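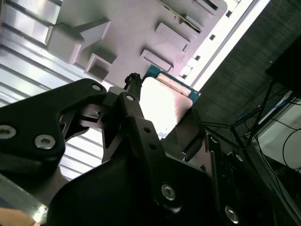
What's Inside a Computer?

When I was nine, I thought a computer was full of tiny lights and maybe some magic dust. Then my uncle let me take the side off his old one, and I was hooked! So let's open one up together (in our heads, for now — more on that at the end).

The biggest thing you'll meet is the motherboard. It's a flat board, very often green, and every other part talks to every other part through it. Look closely at one and you'll see thin lines running all over. Those are copper paths, and electricity zips along them like cars on roads. I like to call my motherboard Skarkilley, as if it were a town. You can name yours too.
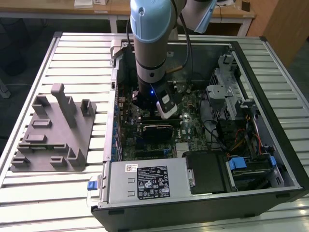 A desktop computer on its side with the panel off. Can you find the Dell logo on the green board?

Near the bottom of the board there's a silver heatsink with lots of fins. Computer chips get hot when they work hard, and the fins let that heat drift off into the air. A stegosaurus may have used its back plates the same way, which I think is wonderful.

The black graphics card sits in a long slot. Its job is to work out the pictures for your screen, and it's fast — lots of games draw a fresh picture up to 60 times every second! Try blinking that quickly. I got 2 and then my eyes watered.

Next, follow the black, red and yellow wires. They carry power. The silver box with the black label is the power supply, and it turns the electricity from your wall into the gentler kind that computer parts like. The gray metal cage is for drives, where your drawings and homework get saved, even when the computer is switched off.

Want to see one for real? Ask a grown-up first, and have them unplug it. Never, ever open the power supply box, even if it's unplugged. It can hold on to electricity for a long time.

Happy exploring!
Niilo Peltonen

More to read
Why Is the Keyboard in Such a Funny Order?
How a Mouse Knows Where It Is
What Does a Fan Do All Day?
Where Do Old Computers Go?

Contact us | © Oltach Kids | Back to top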